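2024-10-20

Third viewing this month. The agent, Graciela Barrientos, had called the house in Zanville "deceptively spacious," and I'll give her the first word. The second bedroom holds a bed or a person, and you have to pick before you go in.

Asking rent is up again since February. Naveen says I should have taken the Durow Street apartment back then, the one with the shower in the kitchen. He says this every time, in the voice of a man who bought in a good year. I told him I had standards. He asked me to list them and I changed the subject to his gutters.

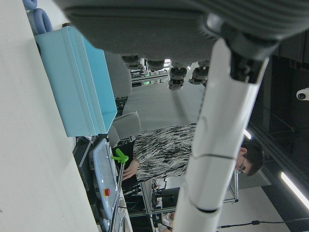

Anyway, the yard. The listing promised "mature grounds," and there is one pear tree, very mature, leaning on the neighbor's garage like it's waiting for a bus. The neighbor, Maximiliano Jara, came out to tell me the fence is his but the leaning is mine, if I take the place. I liked him more than the house.

Myfanwy wants to see number 228 on Navarrete Avenue tomorrow. She found it herself and has already put her couch in it, mentally. It has 2 bathrooms and a porch, and the photos were all taken from the same corner of the ceiling, so I expect the worst. Viewing is at noon and I'm supposed to bring pay stubs, references and a check for the application fee.

Couldn't find the checkbook tonight. Found the old lease, though, and read the part about repainting. We never asked before doing the hallway green. Must buy primer.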